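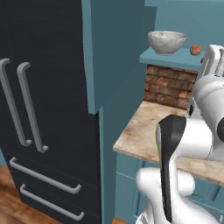 The Relico Center's evening program for adult newcomers in Grurnmont has now run through the first half of its second grant period, and this report covers the work paid for by the Celura Fund between January and June. Classes met in the Qiu Street building as before. English and bookkeeping are on the ground floor and the cooking course is upstairs. The kitchen layout we have settled on has a tall refrigerator in a very dark navy, French-door style, with vertical bar handles on the doors and freezer drawers underneath. We had first asked for a smaller unit, and the change is covered under Spending.

## Enrollment and attendance

We enrolled 67 adults in the period. Most take one course, and a smaller group takes English together with either cooking or bookkeeping. Our target in the application was 100 for the full year, so we are ahead of where we expected to be at the halfway point. We don't expect the second half to go at the same rate. The summer is slower, and many of our students pick up extra shifts in August.

Added up across all courses, students attended 1,064 class hours. The application asked us to report hours and head count separately, and we found this useful. In February the head count looked good but the hours were poor. A bus route serving the east side had been cut back in the evenings, and people were leaving early to catch the last one. We moved the start of the English class from 7:00 to 6:15 p.m. in March. Attendance in the second part of the class improved within two weeks.

## English

Zainab Uzor teaches both English groups. The beginner group works mainly on forms, phone calls and appointments. The second group reads short articles from the local paper and talks about them. She has dropped the textbook we bought last year for the second group, which students found childish, and uses her own handouts. We would like to print these properly before fall. The cost is small and fits within the existing materials line.

Several students asked for help with written messages to their children's schools. This was not in the plan. Zainab now keeps the last twenty minutes of the class free for it once a month, and those are the best attended sessions we have. One mother brought in a field trip letter that she had carried in her bag for a week, and the class worked out a reply together.

## Cooking course

The cooking course is led by Harish Mathur. Its purpose is to prepare people for kitchen work and for the county food handler test, though a few students come mostly for the company. Each session is built around one dish, and the safety material is taught while the dish is being made. Students take turns choosing the dish. So far they have made lentil soup, dumplings, stuffed peppers, flatbread and a fish stew that took a good deal longer than planned.

Five students took the food handler test in May and all of them passed. Two have since started part-time work, one in a school cafeteria and one in a bakery. We have not yet been able to follow up with the other three and will include them in the next report.

The main difficulty is language. The test is offered in English and Spanish only, and the majority of our cooking students read neither one comfortably. Harish and Zainab have put together a word list covering temperatures, storage and cleaning terms, and it is now used in both classes. Students who have worked through the list do noticeably better on the practice questions.

## Bookkeeping for small businesses

This is the newest course and the one with the most changes. Zane Petrauskas began it in January as a ten-week course for people who already sell something, such as baked goods, alterations or repair work. Ten weeks was too long. Attendance fell off after week six, when the material moved on to taxes. We ran it a second time as two separate short courses, one on daily records and pricing and one on taxes and permits. Students can take either or both. The pricing course filled up. The tax course ran half full, and Zane would like to offer it again in the winter, closer to filing time.

## Spending

Spending is on plan overall. Three lines differ from the budget:

- **Kitchen equipment** is over. The smaller refrigerator in the original budget would not have held food for two cooking groups in the same week. We moved money from the furniture line to cover the difference, as agreed by phone with your office in April.
- **Furniture** is under for the same reason. The existing chairs will last another year.
- **Child care** is under. We had trouble hiring for the hours we needed and had no child care at all during March. The position is now filled.

Rent and teacher pay match the budget.

## Staffing

Kaiwen Kong took over as program coordinator in February and now handles enrollment, room bookings and reports to the fund. Zhuoran Jia remains the contact for financial questions. We are still without a substitute teacher for English, and two evenings were canceled when Zainab was ill. We have spoken with one candidate who may be able to start in September.

## Plans for the second half

English will continue with both groups, with a short break in August. The cooking course will add a second group in September if we can settle the room schedule. At the moment the choir uses the floor above us on the same evening, and the stairs get crowded at 8:30 when both let out. Kaiwen is talking to them about shifting one of the end times.

We also want to keep better track of people after they leave. At present we call each former student once, after three months, and reach around half of them. Phone numbers change often. From September we will ask for a second contact at enrollment and send a text message before calling.

## Request

We ask for approval to carry the unspent child care money into the second half and use it for one additional evening per week. The amount and the proposed hours are in the attached sheet. We would need an answer by the end of August to set the fall schedule.

Kaiwen Kong, Program Coordinator
Relico Center, Grurnmont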